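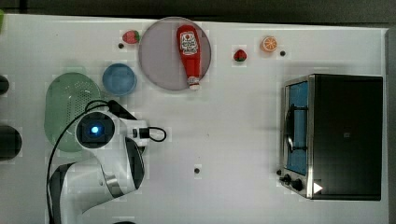

Open day at Dantas House, Grurnatgate
20 October 2019

Writing this up on the train so excuse the state of it. Will tidy later. Probably won't.

Went down for the open day at the settlement service. They moved in June, out of the two rooms over the chemist and into the old Trandow shipping office, which most people in Grurnatgate still call the Trandow. Sign out the front says Dantas House. Get off the 164 at the bowls club, not at the station like the flyer says, or you walk back up the hill. I walked back up the hill.

Doors at ten. By quarter past the front room was full and they were sending people straight upstairs to start the tour from the wrong end, so that's how I did it.

Upstairs first then. Four interview rooms, small, proper doors. The proper doors matter. At the old place you sat behind a curtain telling someone why you left your country while a bloke on the other side of it asked about bus concessions. Each room has a desk, three chairs, a phone on speaker for the interpreter. Nineteen languages are covered by people on the staff or on call locally, everything else goes through the phone line. Woman running this part of the tour (missed her name, sorry, grey cardigan) said the phone is fine for forms and bad for anything sad. Someone cries and the interpreter three states away doesn't know whether to keep talking.

She walked us through how a family application gets put together. Made-up family, a dad here and a wife and two kids still overseas. She laid the whole thing out along the corridor on the wall, page after page, and you walk beside it. Took me a while to get to the end, stopping to read. Police checks, birth certificates, translations of the birth certificates, photos, rent receipts, phone bills to show they still talk to each other. A couple behind me had done it themselves years ago and kept saying no, there's more than that. There was more than that, she'd run out of wall.

Somebody asked how long it takes. She wouldn't give a number. Said she used to and people would circle the date on a calendar.

File room next. Didn't expect to like the file room. 3579 paper files, going back to when it was one desk in a church hall, all in the grey cabinets that came with the building. They're scanning them but slowly. You can't look inside obviously. What you can look at is the card index, the first drawer of it, where names have been covered and only the town of origin and the year is left. Lots of fishing towns. Then a run of places I had to look up on my phone. Then the same few places over and over for two years, and you could work out what war it was.

Downstairs at half eleven for the talks. 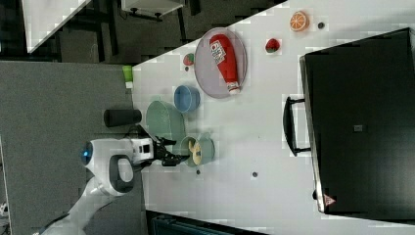
Sixty-four chairs put out, 64 not enough, people along the wall and on the stairs. First speaker was from the council and talked about the lease. Ten year lease, peppercorn rent for the first three. Good news I think, though there was a question about what happens in year four and the answer was long.

Then Benedito Andrade, who was the one I'd come to hear. He came out at nineteen to work on the boats, lost the job inside a season, and did his first English lessons in a net shed on Bradia Street. Seventies now I'd guess. No notes. He talked about his brother mostly. The two of them applied together, same forms, same day, same office, and one came through and the other got a letter asking for a document that had been lost in a fire. Brother stayed. They wrote, then rang, then for eleven years neither of them did. He didn't say why and it wasn't the kind of talk where you'd ask. He got him out here in the end for a visit, the brother was an old man by then, and they went and stood in Bradia Street and the net shed was a tyre place.

He said he isn't angry about the letter, he's angry about the envelope. It had been opened and stuck down again and sent to the wrong house first. I've been thinking about that since and still not sure I've got it right.

Questions after. One fella wanted to argue numbers, how many is too many, the usual. Andrade let him finish and asked where his own grandparents were from and the fella said Cork, and then there was a bit of a silence, and then the fella said that was diffrent, and a few people laughed, and he did too a bit. It moved on. Better than I've seen it go in other rooms.

A young woman asked the practical one. Her mum's on a visitor visa, it runs out soon, what should she do. The staff very politely took her out the side door and upstairs, becuase that isn't a thing you answer in front of a crowd. Glad they did.

Lunch was out in the yard, queue too long, had a samosa off someone else's plate with permission.

Other bits before I forget:

Toilets are good and there's a ramp round the back. The front step is still a step.

Free legal clinic runs two evenings, you have to ring first, don't just show up. They'll tell you if your matter is one they can't take (criminal stuff, most employer disputes) and give you a number for someone who can.

Conversation class needs more people who just want to chat. No teaching. They want men especially, a lot of the blokes who come won't talk in front of the women and there's only two on the roster.

The upstairs corridor display comes down at the end of the month, so go and see that if nothing else.

Didn't get to the garden, or the second half of the talks. Had to run for the 2.10. Heard afterwards that Andrade's daughter spoke as well and read out some of the brother's letters, in both languages. Annoyed to have missed it. If anyone took notes I'd like a copy.

Nearly at my stop, more when I've found my other notebook.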